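Kitchen and common room update from the second floor

The long room at the Wonent building has been in use for a full season now, and several members have asked what is in it, what is still coming, and who puts things back. This item covers the furniture, the floor and the plates.

The wood floor has held up well. Please keep lifting the tables when you move them. The felt pads that came with the first order wore through by December, and we have bought a box of 300 thicker ones from Modise. They are in the drawer under the sink. If you hear a table scrape, put new pads on it before you move it again.

We kept the brick on the right-hand side bare. There was a proposal to paint it white to match the other wall, and the members' vote went against it. The pendant lamps toward the back stay up too. The ceiling lights are on one switch by the door, and the pendants have their own.

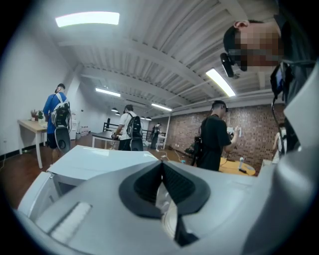
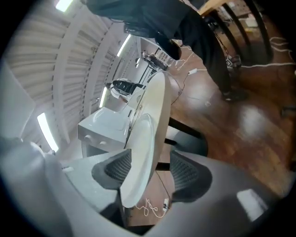 The plain white round plates are now the standard for the room. We used to have a mix from at least four households, which did not stack and kept getting chipped. The new set came from Vullia, 178 plates in all, bought as a closeout lot. Most of them are boxed in the storage closet, and a stack of 20 stays out for everyday use. Please do not open a new box until the stack is down to a few. Wash your plate, dry it and put it back on the stack. The rack next to the sink is for drying only and gets cleared every evening at 9.

Bowls are next. We have a quote from Jeso but have not ordered, as the sample bowl was too wide for the shelf. If you know of a plain white bowl under six inches across, leave a note on the board.

Chairs are a mixed bag. The wood ones with spindle backs are sturdy, but two in the building have a loose rung and have been marked with tape on the underside. Do not sit on those until they are glued. The office chairs belong with the desks and should go back there at the end of the day. They have been turning up in the hallway.

A word about cords. Anything that runs across the floor should be unplugged and coiled when you are finished with it, including chargers and power adapters. There are hooks inside the closet door for this. Extension cords left out overnight will be moved to the front office, and you can pick them up there in the morning.

The room budget for the coming year is $3,000. So far the money is set aside for bowls, one more table and refinishing the strip of floor near the door. Suggestions for the rest can go in the box by the mailboxes until the end of the month. Please put your unit number on the slip so we can ask you about it.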